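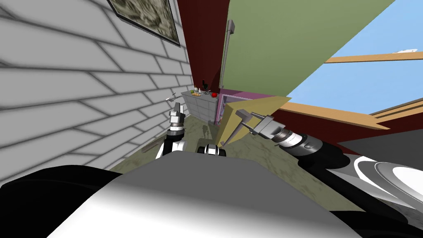

Our Morning at the Astness Open House

4 min read

Search homes, care, town Go

My sister and I drove out to Astness in November to look at assisted living for Mom, and I came home with so many notes I figured I'd put them up (somebody else must be starting from zero like we were!). We had 2 hours, coffee included.

Loukia Konstantinidis runs the admissions desk and she took our group of 12 around. She talks fast, so bring a pen. The thing I wanted to know was what happens to the bill when care needs go up, and she went right to it: they reassess twice a year, and you get the new rate in writing before it starts. Medication help is extra. Laundry is included, except dry cleaning.

We sat in on lunch too. Lentil soup, pretty good, could've used salt. One of the residents told my sister the night staff are quicker to answer than the day staff, and we wrote that down and underlined it.

The waiting list for a one-bedroom is roughly two months, studios go faster. We're seeing Kouris next, which is closer to my brother but doesn't do memory care, so I don't know yet.

Comments

Manolis Dimitriou
Did you ask about the deposit? Ours wasn't refundable at Kouris.

Fotini Raptis
My aunt is at Astness and loves the card games. Parking is awful after 10 though.

Ivar Björklund
Thanks for this, calling them tomorrow about a studio.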